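Stambridge Studio, Second Floor: The Gallery

Posted September 3, 2020 by Arnout Postma

We took over the back room in February, on the strength of a lease that ran to 17 pages and mentioned the plumbing once. Since then it has been a workshop, a lunchroom and a place to put things until somebody decides where things go. Nobody has decided. Bart Verhoeven asked for a gallery page so the people downstairs can see what their share of the rent buys, and I was the one who didn't leave the meeting early enough.

Captions are mine. Complaints go to Imre Kun, who enjoys them.

The furniture came from three places and gets along about as well as you'd expect. Inès Millet wanted a round table, on the theory that no one could sit at the head of it. People now argue over who sits nearest the water.

The cart was meant for books. Bart De Smet has plans for it, and has had them since spring.
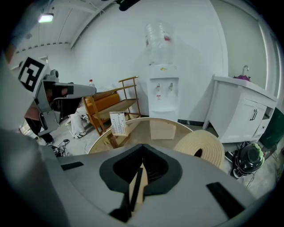

The round table with its gold-colored rim, hosting a cardboard box and a rolled foam mat. Water dispenser at the back, vanity cabinet to the right, upholstered panels on the cart where the books were going to be.

More when the shelves from Sidov arrive. They are 53 days late, and the box can stay where it is until then.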